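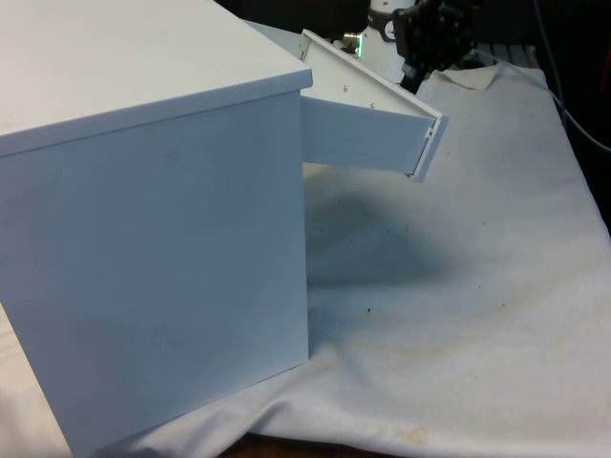
The Office of Small Inheritances

The letter from Hurach said I had inherited a border. It used the word twice, once in the subject line and once in the part about fees.

My great-aunt had owned the last farm before Isetia, and according to the letter the line between the two countries ran through her kitchen, entering by the pantry and leaving under the sink. She had never mentioned this. She had mentioned her knees, the price of onions and the moral character of everyone in the valley, but she had apparently felt the international frontier was a private matter.

I took the night bus. It stopped in Pruta for 30 minutes so the driver could eat soup, and I arrived in Hurach with a stiff neck and a folder of documents that turned out to be the wrong documents.

"These prove you are alive," said the clerk. "We need the ones that prove she is not."

"You sent me the letter saying she had died."

"Yes, but we sent it to you. We did not send it to us."

I asked if he could send it to them now. He considered this for some time and said it would need a stamp. The stamp cost 14 crowns. He had no change for a twenty, so I bought a second one, which he told me I might find handy later in life.

The farm was an hour's walk uphill. The kitchen was as I remembered it, low and brown and smelling of dill, except that a strip of yellow paint now crossed the floor. On the Hurach side stood the stove. On the Isetian side stood the table, two chairs and a guard, who was eating my great-aunt's plum jam out of the jar.

"Passport," he said.

I gave it to him. He wiped the spoon on his sleeve, looked at my photograph, looked at me, and seemed to think that one of us had let the other down.

"Purpose of visit?"

"I'd like to sit down."

"Tourism," he wrote.

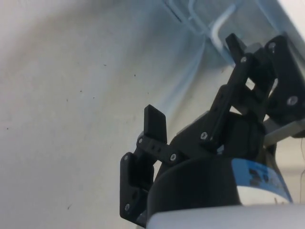
We got used to each other after that. He had been posted there for the better part of a decade and had strong views on the house, chiefly that the roof leaked on his country and the chimney smoked on mine. Every morning my great-aunt had cooked two eggs in Hurach and carried them across to Isetia, where he charged her duty on one of them and she ate the other. He said she was the finest smuggler he had ever known. I asked what she smuggled.

"Pepper," he said, and had to look out the window for a minute.

In the evening he told me about the offer. A hotel company called Mughal wanted the farm. They would keep the yellow line and put a glass floor over it, and couples could pay 100 crowns to sleep in two countries at once. He had seen the drawings. There was a guard in them, standing by the door in a hat with a feather.

"Do you own a hat like that?" I said.

"They would issue me one."

He said it bravely. I went to bed in Hurach and lay awake listening to him wind the clock, which hung in Isetia and ran an hour ahead. 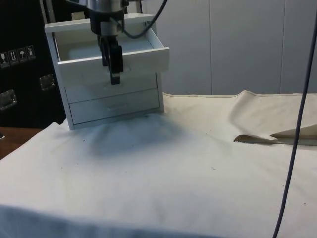 "So will you sell?" he asked me at breakfast.

"I haven't got the right documents," I said.

He nodded and pushed the jam toward me until it touched the paint. I had put two eggs on without thinking about it. When they were done I carried them over, and he got out his receipt book, licked his thumb, and asked me if I had anything to declare.

I told him I was carrying salt. He wrote it down, charged me for it, and moved his elbow so I could sit.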